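Satton sandwich line - set-up guide for shift leads
Section 5. Loading the lane organizer

Read all of this before first shift on the new station. Old prep sheet from February is out of date, bin it.

Before you start

1. Arm on HOLD. Amber light on, not green. If green, press HOLD again and wait.
2. Wash hands, fresh gloves, hair covered. Same rules as the old line, nothing changed there.
3. Wipe the white tabletop edge to edge. Crumbs in the pick area give you false stops all morning.
4. Set organizer down so the red rail faces the open side of the table. Press down on both ends. It shouldn't rock.

CAUTION: Hands out of the lanes whenever the light is green. Even for one slice. Even if you're fast.

Loading

5. Bread lane first. Rounds on edge, pusher block snug behind. Not tight - tight bread tears.
6. Meat in the next lane, against its own pusher.
7. Lettuce in the lane after that. Fluff it a bit. Wet leaves go back to the spinner, the fingers drop them.
8. Spare lane stays empty unless the order sheet says cheese or tomato.
9. Check the clips along the rail, one by one. A loose clip means the wall leans and the arm misses.

Bread, meat and lettuce go in by hand, and that part of the job isn't going anywhere. What goes away is the reaching and the bending over the cold well.

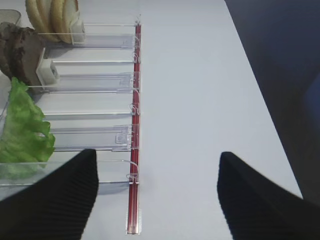
Valdemar Thygesen wrote back on the draft that the steps are fine but nowhere does it say who refills when the lead is on break, and at Troltgate that was what people argued over, more than the arm. He also wants it in writing that a slow hour on the robot is not counted against the person loading.

Both fair. So:

10. Refill belongs to whoever is signed in on the station card. Going on break, sign out and hand the card over. No card, no refill, arm stays on HOLD.
11. Robot stops are logged to the station, never to a name. If you see your name on one, tell the office and it comes off.

Running

12. Clear the table, step back behind the line, press RUN. Watch the first 12 picks. Don't walk off.
13. Refill when a lane gets low. HOLD first, then load, then RUN.
14. Code 31 = pusher stuck. HOLD, slide it by hand, wipe the lane, RUN. Twice in one shift, swap the organizer.
15. Any other code, call the Zukano desk, ext. 123. Dont restart it on your own.

NOTE: Fingers have ribbed covers. Sanitizer wipe only, along the ridges. No scrub pads, they wreck the grip and we wait a week for new ones.

Job changes, short version

Prep people rotate, two hours loading, then packing or labels. Nobody loads a full shift. Training is paid time, incl. the repeat if you want one. New rota starts 14th March, copies by the time clock. Swaps go thru your lead same as before.

Section 6 covers end of shift cleaning.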